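Print this page | E-mail this thread to a colleague

We use cookies to keep you logged in and to remember your forum settings. By continuing you accept this. OK

Wrist cams and carried/moving arms: what's your site rule?

torque_gumtree wrote:
Need a sanity check before I rewrite our procedure. We're moving arms between bays with the wrist camera live and recording. Current rule (not mine, inherited) is two lines: gripper closed, reduced speed if anyone's inside the tape. That's it. No mention of clothing, no mention of floor, nothing about what counts as a usable recording. Anyone got wording they're happy with? Short please, people have to actually read it.

Crisanto Layug wrote:
Ours was three pages and no one read it, so you're ahead. Things I'd put in first:
- loose fabric. Coats, hoodies, dust covers, drapes. Out of reach of the wrist or tied back
- floor checked before power on
- one person has the pendant, says so out loud
The camera is a seperate matter, I wouldn't mix it in with safety.

pinchpoint70 wrote:
Disagree on the last bit. Wrist footage is the best record you've got of what the tool was near. Pulled a still from our Bornmont bay runs, dark fabric over carpet tile and a white pronged piece right beside the hem. Blurry as anything but you can see how little space there is up the top.

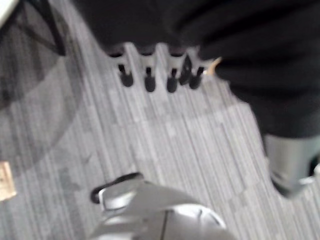

Bornmont, December. Third pass at the clearance rule and I still don't love it. We say 70 mm between any moving tool and any loose textile, measured at the worst point. Sounds fine on paper. Try measuring it off footage with that much smear, you can't. Prong tips come out doubled, gripper at the bottom is mush. So now the rule also says slow enough that the edges hold, and if they don't the clip can't be used as clearance evidence. Can still be used for other stuff.

And tidy the floor. There's a beige scrap of something on the carpet at the left there. Paper or card, dunno. Our checklist has "floor clear" as a tick box and it gets ticked every time.

torque_gumtree wrote:
That's useful, ta. Where'd 70 come from?

pinchpoint70 wrote:
Picked it. Was 50, someone argued for 100, met near enough in the middle. Not from any standard, don't quote me as if it is.

Eusebio Huaranga wrote:
This is my problem with it. A number somebody picked gets copied into the next site's document and in two years it's "the requirement". Either do the risk assessment for that task with that tool and write down how you got there, or leave the number out and say no loose textile in the reach envelope full stop. Distance from fabric is a poor measure anyway. Fabric moves. You measure it hanging, then someone brushes past.

pinchpoint70 wrote:
Fair on the origin. But "no textile in the envelope" is no good when the textile IS the job. We do garment handling at the Mosquera line, what am I supposed to do, ban the product

Eusebio Huaranga wrote:
Then it's the workpiece and gets its own assessment. Fabric being worn is a different hazard from fabric being picked. Your rule treats them the same, your still doesn't say which it is, and I couldn't tell you from looking at it either. I'd want that in the log next to the clip.

Crisanto Layug wrote:
+1 to Eusebio. Worn / workpiece / cover. Tick one.

kookaburra_plc wrote:
Sorry but are we seriously adding more tick boxes when the floor one gets ticked regardless. Our site at Plomex has 1621 signed pre-starts in the folder and I reckon I could find you maybe a dozen with a handwritten note on them. Make them write a word. One word, in pen. Changed how people filled ours in more than any colour coding did.

torque_gumtree wrote:
Ok I like that. What about the see-through thing in the top left of that still? Dark grey, curved, looks like mesh maybe. If that's close to the lens it's covering a fair bit of floor.

pinchpoint70 wrote:
Yeah could be mesh, too blurred to call. Either way you're right, that's view you don't have. Will add "lens view unobstructed, check on the monitor before moving". Should of been in there from the start.

Crisanto Layug wrote:
Put it before the speed line, not after. Same as with the pendant callout, order matters when people only read the top half.

torque_gumtree wrote:
Draft, pick holes:
1. Pendant holder named, out loud
2. Floor and lens view checked, write what you found (word, not tick)
3. Fabric in reach: worn / workpiece / cover. Worn = stop and sort it
4. Clearance from the task risk assessment, doc number here ____
5. Reduced speed. Smeared clip = not clearance evidence
Fits on a card. Feseo print shop does laminated for us, min order 1000 which is stupid but there you go.

Eusebio Huaranga wrote:
4 is good. On 3 I'd say who does the sorting, otherwise it's the new kid every time.

kookaburra_plc wrote:
don't laminate it, they can't write on it

torque_gumtree wrote:
...bugger. Pads then. Will post the revised one after smoko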